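14 Sep 2022

Home late, feet sore, too wound up to sleep, so I'm writing this at the kitchen table with cold toast. We have a result! A proper one, the kind with a gap between the bars that you can see from across the room.

Head view first, then wrist views, because I want to remember what today looked like. Not in that order once I stuck them in, of course.

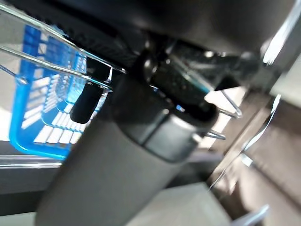
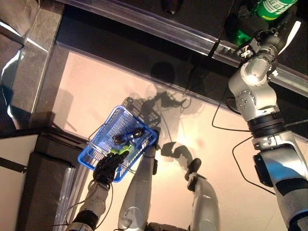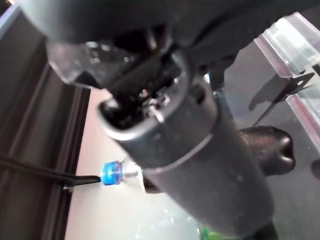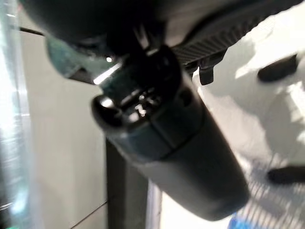 The question we've been chewing on since the Ikley workshop is whether the wrist views are worth the trouble. They're blurry and half filled with gripper, and Maximiliano has said more than once that a policy with a decent head view ought to manage on its own. I've always had a hunch the other way. So we trained two policies on the same 400 demonstrations, same network, same number of steps, and the only thing we changed was whether the wrist views went in. Then 50 trials each on the basket task, with the order shuffled by Giteo so neither of us could pick the easy setups for our favourite.

Head view only got 22 out of 50. With the wrists it got 39. I checked the tally sheet against the logs before I let myself grin, and then I checked it again.

What I love is where the difference comes from. Getting the arm over to the right neighbourhood is the same for both, no gap at all. It's the last few centimetres. The head-only policy closes the fingers a touch early, again and again, as if it had decided where the rim must be and stuck with it. The other one slows down and fiddles. Watching it nudge sideways and have a second go is lovely, I could have stood there all night. We never labelled any of that as recovery, it must have come out of the messy demos that I wanted to throw away in the winter. Glad Maximiliano talked me out of it, and I told him so.

Things to be sober about. It's one room and one set of lights. The trials ran long and I was the one resetting everything, and I'm sure I got neater as the day went on - the shuffle should cover that, but I'd like someone else to reset next time. Also the Radonjić baseline crops its images and ours doesn't, so I can't put the numbers side by side yet.

Next: blank out one wrist at a time and see which arm is doing the work. My money is on the left. Maximiliano says the right, and the loser buys dumplings. After that the bigger set, 2,000 demonstrations if Nindemton lets us have the space through November, and a write-up with the failure cases organised properly.

Must remember to charge the laptop, and ring Mum back. Meeting at nine.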